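Office Practice, Level 2
Handout 4: Preparing and storing paper records
Traletby Adult Learning Centre, October 2019

Read this before the session and bring it with you. The filing exercise uses the Grumbridge papers you were given in September.

1. Sorting
Take out duplicates and rough drafts first. A draft is kept only if someone has signed it or written a decision on it. Sort what is left by subject, then by date, with the newest paper at the front. Letters go with their replies, even when the dates are far apart.

2. Naming the file
Use the surname or the firm's name, then the subject, then the year. Leave out "The" at the start of a name. Accents are written on the label but ignored when filing, so Guérin is filed as Guerin. Numbers in a firm's name are filed as if spelt out.

3. Fastening
Paper clips are for papers that will be separated again within the day. They slip, and they pick up stray sheets in a full drawer. Staple sets of up to 20 sheets once, at the top left corner, unless the office you work for has its own rule. Line up the top edges before stapling. Thicker sets are punched and tagged.

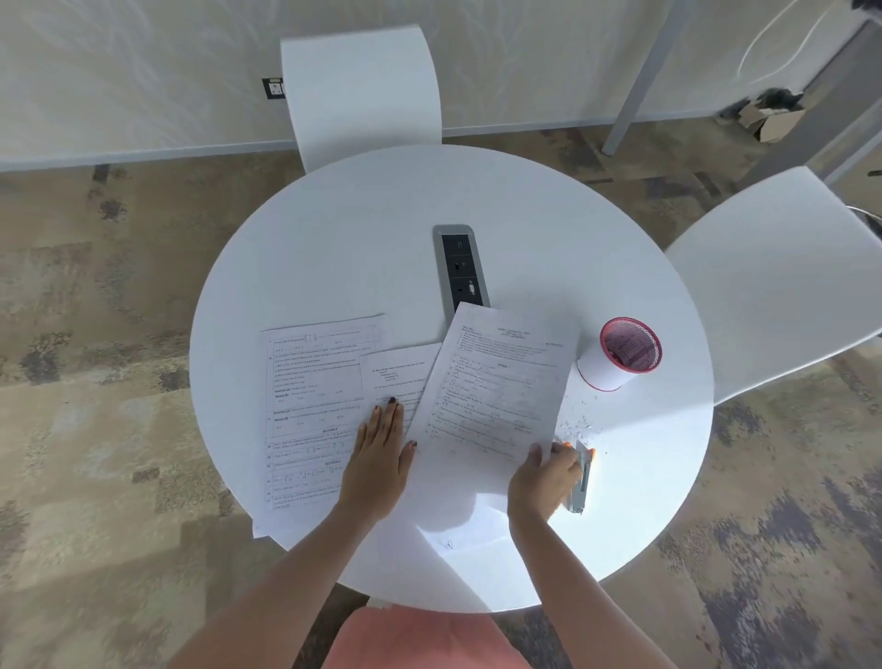

Anything to be scanned is left unfastened until the scan has been checked. Old staples come out with a remover, never a knife or scissors.

4. Boxes
The standard box at Broleo holds about 400 sheets. Do not fill it to the top. Write the box number on the short side, in pencil first, and enter it in the register the same day. In the exercise your boxes run from 70 to 105.

5. Keeping and destroying
Each file has a review date on the inside cover. On that date it is kept, moved to the long-term store or shredded. Shredding needs two signatures on form 567. Personnel papers are never put in the general recycling.

For next time: finish sorting the Grumbridge papers and write out labels for the first five files. Bring a soft pencil.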